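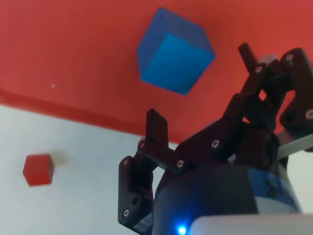

Print this page | E-mail this to a friend

Posted in April by Andireo

Small cubes and a mat that won't stay put

Hello all, first time asking anything on here although I've been reading for ages. My son is mad on little coloured cubes at the moment. We play a sorting game at the kitchen table where the blue ones live on a red mat and anything else goes on the bare white table top. Simple enough, and he'd do it all day if I let him!

My trouble is the mat. It's a bit of red craft felt I cut from a bigger piece and it slides about every time he leans on it, so half the cubes end up on the wrong side and he gets very cross indeed (he's 3, everything is a tragedy). I tried sticky tape round the edge but it left a horrible grey line on the table that took me most of an evening to get off. I've also had a go with a damp cloth underneath, which was fine until it dried out.

The other thing is colours. He's brilliant with blue on red, picks it out straight away, but if a red cube ends up on the red mat he'll sail right past it. Is that normal, or should I be swapping to a different colour mat? And does anyone have a clever way of storing the cubes? They're in a bread bag at the moment and I keep finding them in my slippers.

Thanks in advance, and sorry it's so long.

Moltik wrote:

Get rubbery shelf liner, the holey stuff you put in drawers. Job done. Bread bag sounds fine to me, I'd leave it.

Rimantas Venckus wrote:

I was a childminder for 11 years so I've sorted more cubes than I care to think about, and I still have a tub of them in the cupboard under the stairs for when the grandchildren come.

Moltik is right about the shelf liner, but cut it a good bit smaller than the mat all the way round. If it pokes out he'll pick at it, they all do, and then you've got little rubbery crumbs in everything. I'd also think about changing the felt itself. It's floppy stuff and ruckles up as soon as a child drags an elbow across it. I used to use thin craft foam, the kind that comes in big sheets, and it lies much flatter and wipes clean if there's jam about. Give the table a proper wipe and let it dry first or the liner won't grip.

As for the colours, I wouldn't worry in the slightest. Red on red is hard! I've missed them myself, looking straight down at the table with my glasses on. Blue on red jumps out at anybody. What I used to do was start with the easy ones and then sneak in just 2 of the matching colour near the end and say "I think there are some hiding". They love that, and they go over the whole mat with their noses practically touching it. If he isn't in the mood for hunting, turn it round and have the red cubes on the white table, where he can spot them easily, and save the hiding game for another time.

If you're ever unsure about his colours in general, mention it when you next see the health visitor, but from what you've written he sounds like every other little one I've looked after.

Storage: an old ice cream tub with a lid. Let him post the cubes in himself and the tidying up turns into part of the game. I do the blue ones first and then the red, and he (my youngest grandson) insists on shouting the colour each time, so it isn't a quiet activity. Do check they're too big to swallow if you've got a baby in the house as well. The really small ones I kept on a high shelf until the babies had gone home.

Liepiņa wrote:

We had the same felt problem and I put a big tray under ours, one with a lip. Cubes can't roll off either. Mine came from the charity shop and it's got a parrot on the underside.

Not sure about the foam, our dog ate it.

Print this page | E-mail this to a friend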